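Storing life jackets and wet gear between crossings

Salt is what ruins a life jacket left in a locker. Rinse the jacket in fresh water after every trip, inside and out, and hang it on a wide hanger in the shade. Give it 24 hours before it goes back on the boat.

Inflatable jackets need a little more care. Blow them up by mouth, leave them for 17 hours and press the chambers. If one has gone soft, take it to a service shop - do not patch it at home. Check that the gas cylinder is screwed in hand tight and has no rust. 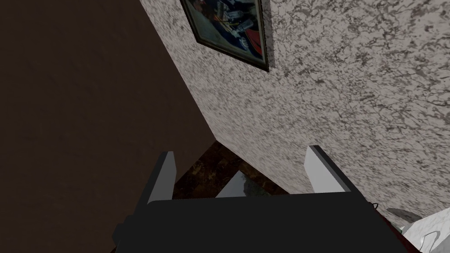 Teodor Kalinowski wrote in to say that he keeps his jackets on a rail in the garage at Cluswood and puts the service date on a strip of tape inside each collar. He does the check every May, before the first crossing to Volthorpe.

Flares should stay in a dry, closed tub, away from the heater. Read the expiration date on each one and ask the harbor office where to hand in old ones. Never put them in household trash.

Wipe flashlight contacts with a dry cloth and store the batteries separately.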